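Sunday shopping, a small thread. I moved to Plernmont in March and I am still learning how to buy food for one person. (1/8)

Today is 29/01/2023 and the market hall at Grutulside was open until two. I took a list with me this time. Last week I went without a list and came home with three cabbages.

My budget for vegetables and fruit was 900. In my old town, Platport, I would pay less, but there the shop was also one hour by bus.

The leek is for soup. My mother's way: cut it long, wash it well between the leaves, cook it slowly in butter with the lid on for 30 minutes. No browning! If it becomes brown, the soup is bitter. (4/8)
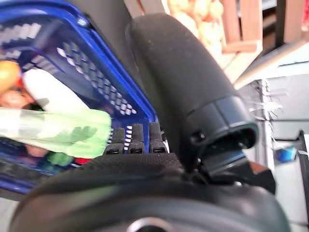
Leek in the blue basket, with something round and yellow at the side.

I like these plastic baskets with the small holes much more than the trolley. With a trolley I always think "there is still a lot of space" and then I fill the space. With a basket my arm tells me when to stop.

One rule I learned too late: heavy things first, soft things last. I have carried home many sad tomatoes before I understood this.

At the till it was 553, so I stayed well under. The Nistor bakery next door got a part of the rest, I could not walk past it. (7/8)

Question for the people who cook more than me: what do you do with the dark green part of the leek? I was taught to throw it away, but my neighbour says it is good for stock. Do you freeze it first, or does it go in the pot the same day? (8/8)

Small correction to 3: I wrote one hour by bus, but it was one hour there and back. Sorry, Platport.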